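Search this site Search Go

Open the case before you price it

The trade in used office desktops relies on a power-on test and a photograph of the front. I consider both close to worthless. A machine that reaches the setup screen has shown that it can do so once, and the front bezel says nothing about the supply behind it.

Nisreen Yammine, who grades returns at Hestell, disagrees. Her argument is throughput: 74 units in a shift, and a side panel costs 30 seconds each way. I accept the figure. I do not accept that the time is wasted. In March I went through a mixed pallet and found 9 towers whose listed specification did not match the parts fitted. Every one had passed its power-on test.

Business towers are easy to inspect. With the side panel off, the supply label can be read in place, model and efficiency badge included, and the board maker's name is usually printed where it can be found without a torch.

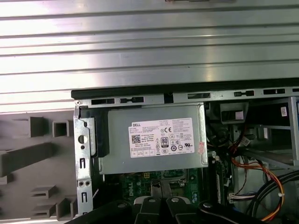
Cabling deserves the same attention. A supply lead forced across a fan or trapped under a drive cage will work for months and then fail — usually after the warranty has lapsed. Dust on the heatsink is a lesser matter and can be blown out.

My proposal is modest. Sellers should publish one photograph of the open case, with the supply label legible, beside the price. Buyers should decline any listing without it.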